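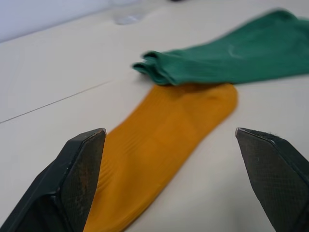

Which way up to Ulletti from Plellovar, bus or train?
Bus as far as Sriwong, then the shared van. Train only gets you halfway and the last van leaves at 2.

30/01/2022 - route notes, hill towns trip
Called the guesthouse, 8 beds, 410 a night for the whole place. Breakfast not inclued. Leandro Casado wants a rest day before the pass - fine, take it in Sriwong, market's better there.
Pass is 3402 m so no rushing. Snow on the north side till March acording to the van office.
Still to check: Fimine ferry times, luggage storage, cash machine in Ulletti??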